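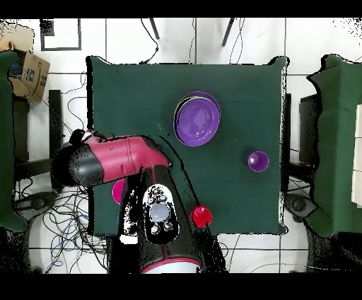
Does anyone know if the Mercer twins are coming back to Plidotholm?

I've watched since the very first week (my sister got me hooked!) and I was so upset when Dana drove off in April with no goodbye to poor Walt. I missed a few episodes while we were moving, so maybe I overlooked something. Was it left open, or are they gone for good? And where can I catch up?

Posted by Liltik

Wichai Siriwan

Oh, you're in for a treat! It was left wide open. Start with episode 97, where Dana calls the diner and hangs up, and then go straight to 106, because Walt finds the letter from her brother and I cried my eyes out. She's back in person at the very end of 113, standing on the porch at Sandoval House. Only Dana so far, though I keep hoping her brother will turn up too. The reruns play Saturday mornings, two in a row.
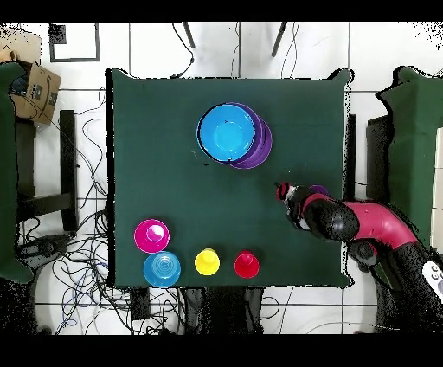 1 min read

Sandoval fan

I thought they were gone for good, but I quit watching after the wedding so don't go by me. The old Walt was better anyway.

Cornent

Wichai has the numbers right, I just checked my recordings. I'd add the one before 113 too, or the porch won't make much sense. Enjoy it, and come tell us what you think of the new doctor!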